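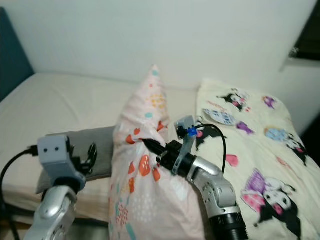

Slide 1 – pillow task, both arms, right gripper closed on the pink pillow

Speaker notes, Ainhoa Prieto, 10/22/18. Keep it to the software. Hardware questions go to the break.

Start with the stack. Three processes: perception, planner, arm control. They talk over one message bus, and Stoica records everything on it. Mention that we rewrote the recorder in September, after the Gikside demo.

Perception first. Cloth has no fixed shape, so we don't fit a model to the pillow. We segment it by color and depth and look for a ridge that the fingers can close on. Printed fabric is harder than plain. Dots and patches get read as edges, and the ridge finder jumps to them. The fix was to weight depth over color near the top of the pillow.

Next slide. Slow down for this one. 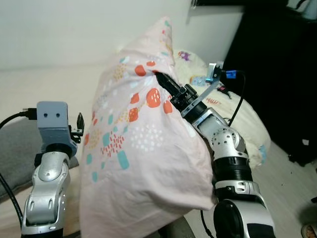

How does the planner decide which arm goes first? It scores a grasp for each arm and sends the one with the higher score, while the other holds its pose until the first reports contact.

Then the numbers. The training set is 3221 episodes, and we threw out 117 for bad timestamps. Say this plainly – the clock drift was our bug.

Control: the wrist cameras feed a correction during the last part of the approach. Gains are set per arm in the config file. Show the file if there's time, skip it if not.

Last point is Stokoveo, the replay tool. It loads a log and steps the planner through it with no robot attached. The Cakville team has been using it for regression tests. Give the repo address, then take questions.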